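Workshop notebook, Wednesday, started 7.40 with tea

Glue day again. Llinos wants the crib rails for the Waturton job sorted before we touch anything else, so I've spent the whole morning on hide glue and very little on wood. No complaints, I like glue!

Batch from Monday's soak looked fine, no lumps, smelled like it always does (sorry, everyone upstairs). Warmed it slowly to 70 and kept the lid on. Last time I let it creep up while I was on the phone to Tradeo about hinges and it went thin and useless, so this time the phone stayed in my coat. Brushed up seven test joints, beech to beech, cramped them lightly and left them on the shelf by the window. Two more with the bottled stuff for comparison, marked B in pencil on the end grain. Please don't sand the ends, Branwen, I know what you're like.

Open time is still my problem. I had it gelling on me before I'd got the second shoulder home, and that's in a workshop with the heater going. Warming the parts first helped a lot. I put them on top of the heater for a few minutes and got a much longer go at it, enough to tap everything square without swearing. A pinch of salt in the pot is supposed to slow it down as well, and Llinos swears by urea, so I'll make up a small jar of each and label them PROPERLY.

Colours and layout for the nursery: blue-teal walls, dark floor, wooden crib, white chest of drawers against the wall, brown door with a round silver knob.

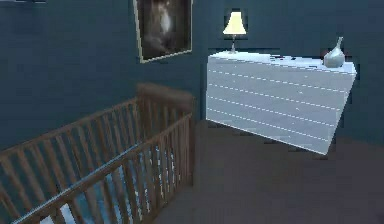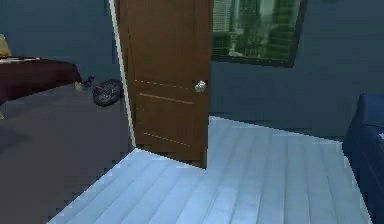 Broke three of the test joints after lunch, which was too soon, but I was impatient. One went in the wood, lovely. The other two let go along the glue line, and both were ones I'd brushed before I started warming the parts, so I'm fairly sure it was chilled glue and nothing worse. Leaving the rest until tomorrow night at the earliest. The B pair can wait too, fair's fair.

Plukgate rang back. The beech dowel is £39 a bundle now, and they'll deliver if we take four. I said I'd ask. We've got 148 short lengths in the rack already (Llinos did the stocktake, her number) and I think we should use those up first, bowed ones for pegs.

Also, the small Humphreys cramp has a stripped thread. I've tied red string round it. Don't use it on anything you care about.

To do: salt jar, urea jar, new brush (the old one is shedding bristles into everything), ring Tradeo about the hinges again.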